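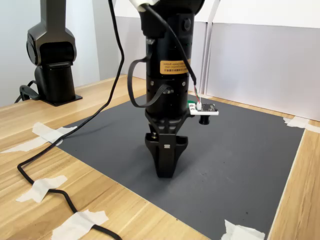
4. Laying the mat

Right, on to the mat. I've laid a lot of these Vakmont mats now and I still take my time over it, as a mat that goes down crooked will annoy you every time you sit down (ask me how I know!). Give yourself half an hour, and do it in daylight if you can.

What you'll need: the mat, two soft cloths, a tape measure, a pencil with a soft lead, and the four sticky corner pads from the small Cuta packet. If your packet has gone missing, write to us with your order number and I'll put another in the post.

1. Unroll the mat face down on a clean floor and leave it overnight. Mine came out of the tube with a curl like a wood shaving. Put a few books on the ends if yours is the same.

2. Wipe the tabletop with a barely damp cloth, then go over it again with the dry one. Pay attention to the strip along the front where your wrists go.

Note: if you've oiled or waxed a wooden top, wait 7 days before you go any further. Chun-hung Hsieh laid his after two and the pads slid about for weeks.

3. Measure in from both sides and make a light pencil mark where the front corners will sit. I like to leave 109 mm between the mat and the front edge – enough to rest a hand, but you can go closer if your table is shallow.

4. Turn the mat over so the smooth side is up and lower it on to your marks, front edge first. Let the back drop down by itself. Don't pull it tight.

5. Check that it's square to the table, then lift one corner at a time, peel a pad and press it down for a slow count of twenty.

6. Rub out the pencil marks.

Caution: no hot pans, soldering irons or fresh mugs of tea straight on the mat. It will mark, and the mark won't come out. Please don't use furniture polish on it either, it leaves the surface slippery.

Note: a corner that lifts in the first few days usually just needs warming with your palm and pressing again. If it keeps coming up, swap the pad. Spares are part number 2459, and Feng-yi Tseng at the Bruruldale shop keeps them behind the counter.

Cleaning is in section 5.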